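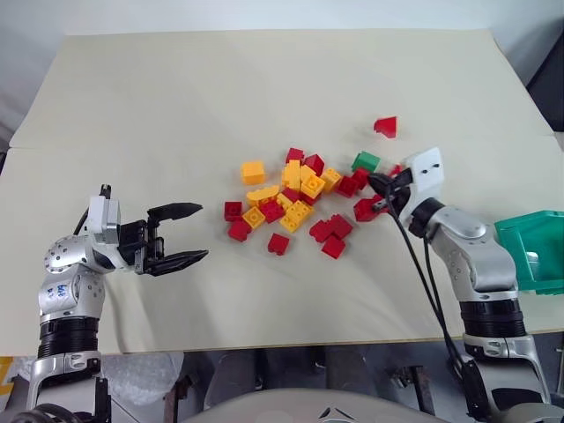
What did our group set out to do this year?
We wanted to teach a two-armed robot to clear a pile of toy blocks into a bin, and to write down the steps clearly enough that next year's students could pick the work up where we left it.

We are the robotics project group at Plakembridge, and this report covers the work from January up to the summer break. Our teacher, Lionel Arnaud, suggested blocks after we had spent far too many happy afternoons arguing over socks, spoons and playing cards (the cards were my idea, and I still think they would have been fun!). Blocks have flat sides and bright colors, and if you drop one, you pick it up and carry on.

We named the project Gautier, and the program that runs it is called Custen, after a street several of us walk down on the way to school. Custen learns from demonstrations. One student guides the arms through picking up a block and putting it in the bin, the computer saves the movement, and then somebody else takes a turn so that we don't end up with a robot that copies only one person's habits. By the end we had saved 900 demonstrations, and I think every one of us was dreaming about bricks by then.

Single bricks lying apart from the others went well from early on. The pile was a different story. When bricks lean on each other, a finger that comes in too low pushes the whole lot across the table, and curved pieces like to roll out of the grip just when you have started to feel proud. We spent nearly 2 weeks on that part alone, and slowing the last bit of the approach helped more than any of our cleverer ideas.

In our final test Custen cleared 7 piles without help. We showed it at the open evening in Ruvville, where a very patient crowd of parents watched it miss the same brick over and over and cheered when it finally got it.

Next year's group will want to try handing a block from one arm to the other. Our notes and saved runs are in the shared Gautier folder.

Report handed in Jul 9, 2025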